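Search for: Type and press enter Search

Nevberg adopts new rules for small workspace leases

NEVBERG — The city council has approved a set of rules covering short leases in the old industrial district along Solanki Street, where many of the former warehouses have been split into small units and rented by the month.

The rules take effect in May. They limit how often a landlord can raise the rent on a small unit, set a minimum notice period for ending a lease, and require that the cost of heat and trash pickup be stated in writing before a tenant signs. They apply only to commercial space. Apartments in the district are covered by a separate part of the city code that was not changed.

Under the new language, rent on a covered unit can go up once in a calendar year, and the increase cannot be more than 6 percent unless the landlord has made major repairs. Landlords must give two months' notice before ending a month-to-month lease. Until now the notice period was whatever the lease said, and in several leases reviewed by city staff it said nothing.

Council members spent most of the evening on the question of what counts as a major repair. An early draft included painting and new lighting. The version that passed is narrower and covers roofs, boilers, wiring, plumbing and work on loading doors. Routine upkeep is left out, and so is anything paid for by an insurance claim.

Marcus Dunleavy, who repairs upright pianos in a unit near the north end of the street, spoke in favor. He told the council that he had moved twice inside the district and that each move meant paying riggers and closing his shop while he waited for a power hookup.

"I can plan around a rent increase," Dunleavy said. "I can't plan around a phone call that says be out by the end of the month."

He asked the council to add a rule on freight elevator access, saying that the elevator in his last building was locked after business hours and that he had lost work over it. The council did not take that up, but staff were told to look at it along with fire exits when the building code comes back for review.

Prirnus, the company that owns the largest share of the converted buildings, did not oppose the rules in their final form. In a letter to the council, the company said it could accept the cap but wanted a longer phase-in for buildings where heating work had already been priced into next year's rents. The council agreed to a one-time exemption for work under contract before the vote. Owners have to file the contract with the city clerk to claim it.

The average asking rent for a small unit on Solanki Street is $487 a month, according to the staff report prepared for the meeting. The report says rents differ a good deal between the two sides of the street. Buildings on the river side have newer roofs and better parking, and their units rarely stay open for long. On the rail side, owners have had more trouble with leaks, and some upper floors are still used only for storage.

One of the rail side buildings, the Gralulon, has over 38 units and is the biggest single property covered by the rules. Its ground floor has wide doors and poured floors left from its years as a parts depot, and those units cost more than the ones upstairs. The hallways were rewired when the building was divided, but tenants on the upper floors told the council that they still share circuits with their neighbors and that breakers trip on cold mornings when people run space heaters.

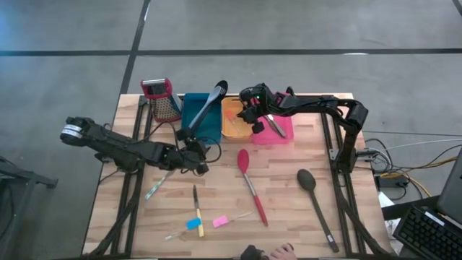 A butcher-block tabletop with colored bins on it, over a concrete floor.

The wiring complaints are not covered by the lease rules. The city building office said owners and tenants can ask for an electrical inspection at any time and that there is no fee for the first visit. Tenants do not need their landlord's permission to ask for one inside their own unit — shared hallways and basements are different, and for those the request has to come from the owner or from the fire department.

Parking was the other subject that came up more than once. Several people asked whether the city would change the loading zones on Solanki Street, where delivery trucks and customers use the same curb. The public works department said it expects to bring a plan forward after the street is resurfaced. It gave no date for the resurfacing.

Leases already in place will stay as they are until they renew. Month-to-month leases come under the rules with the first payment made after the start date. A landlord who ends a lease without proper notice can be required to return the deposit in full and pay back one month's rent.

Complaints will go to the city clerk's office, which is preparing a form. The form and the full text of the rules will be available at the front counter at city hall and at the Nevberg public library. The clerk's office closes at 4:30 p.m.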